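Comparing Two Fingertip Profiles for Circuit Board Handling

Search this site
Enter keywords
Go

This post continues the gripper notes published here in May. It records the results of a comparison between two fingertip profiles, evaluated in simulation for the handling of small printed circuit boards. The work was undertaken at the request of Sumeya Kahsay, whose group at Anent must decide which profile to machine first.

Both profiles were modeled for a parallel gripper. The first, referred to as the Gebreyes tip, is broad and flat with a shallow pad. The second, the Cudex tip, is slim and ends in a narrow edge. Each was tested in 100 simulated attempts, for a total of 200. Board position was varied between attempts by up to 9 millimeters, while friction values and closing speed were held constant. An attempt was recorded as successful if the board was still held 5 seconds after the lift command.

Method

The target was placed on a soft seat in a furnished room. A bench top would have been the simpler choice, but earlier trials on a rigid surface produced few failures with either tip and therefore gave little basis for comparison. Soft support allows the board to tip when one finger makes contact before the other, and it punishes a poor approach angle.

Two viewpoints were rendered for each configuration, one close to the fingers and one taking in the arm. Reviewing them together proved necessary, as several approaches that seemed well aligned in the wider view were clearly offset in the closer one. 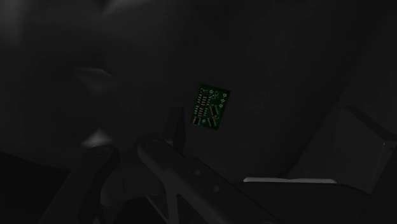

The close view shows the green board with the gripper parts below it; the wider view of the Franka Emika arm follows.
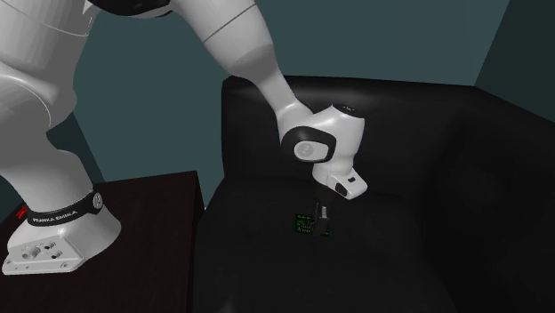

Results

The Cudex tip performed better when the grasp was made on an upright component, where there is little room on either side for a wide finger. The Gebreyes tip tended to touch the board surface before closing and pushed it into the cushion. When the grasp was made across the edges of the board, the order was reversed, and the broader pad held the board with noticeably less rotation.

Neither tip may be recommended for every case. For the component grasps planned at Anent, the narrow profile is the sound first choice.

Limitations

The cushion was modeled with a single stiffness value, and connector pins were treated as rigid. A physical trial would be expected to show more variation. Gebremedhin Gebremichael of Rirnico has also pointed out that the contact solver settings were tuned on the broad pad and may favor it slightly. The trials will be repeated with revised settings before any metal is cut.

Readers who have measured cushion stiffness for similar work are invited to write to me using the contact link.

Recent posts
Choosing a Viewpoint for Close Grasp Review
Notes on Closing Speed and Small Parts
Gripper Notes for May
Rigid and Soft Surfaces in Simulated Trials

Contact | Copyright, all rights reserved | Back to top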